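Home | Features | Machines | Letters | Subscribe

The Stitch That Went Wide

2/15/26
By the Stuseo features desk

The alarm came on stitch 167, and it was a very small alarm for something that would keep a whole lab up late. One amber light, one soft tone, and both arms of the Cinico suturing robot stopped where they were with the thread still between them.

I love machines that tie knots. Tying one means grabbing a slippery strand, wrapping it, letting go at the right instant and pulling just hard enough (try it with chopsticks some evening!). The team at the Furnow lab had set the Cinico a marathon on tissue: 600 stitches over 11 sessions, with an engineer at the stop button the whole way. It was flying through them until July, when the left instrument reached for the thread and closed its jaws two millimeters from where the software believed they were.

Two millimeters is a mile in this business. The jaws caught tissue along with the strand and began to pull. The force limit tripped before the knot came down, and the engineer hit the button anyway.

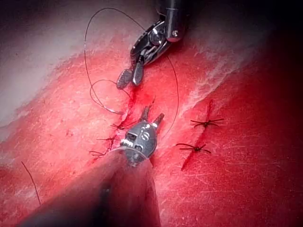

Loops of thread between the two instruments, with tied knots along both incisions.

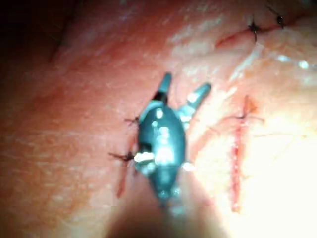
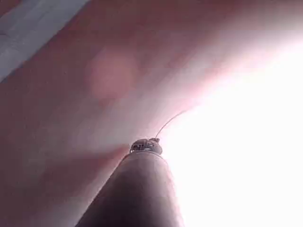
What the cable was hiding

The first guess was the camera. Glare is a constant nuisance on a moist surface, and a thin thread can melt right into it. So the team played the recordings back, found the thread position was good, and crossed that one off. Then they pulled the wrist apart and there it was: a drive cable that had stretched, only a hair, over weeks of use. The motor end reported a perfect move. The jaw end was somewhere else.

It's a wonderful piece of detective work, and a worrying one, as the robot had passed its startup check that same morning. The check moved the wrist with nothing in its jaws. Under a real pull, the slack showed up.

Nikolovski, the shop that builds the wrists, now tests every cable under load and stamps a retirement count on the housing. The Cinico has a new habit too. Before each session it grips a fixed post, tugs in four directions and compares what the motors say with what the camera sees. If the two disagree, it won't pick up a needle. I watched it refuse one morning and nearly applauded.

The marathon has started over from stitch one.

READER COMMENTS

gearhound: We had the same thing on a packaging line. Encoder on the motor, nothing on the joint. Load test your cables, people!

orchid_lane: Retired OR nurse. Glad to read the person kept a hand on the button.

tmk: Does the tug test catch wear in the jaw pivot, or only the cable?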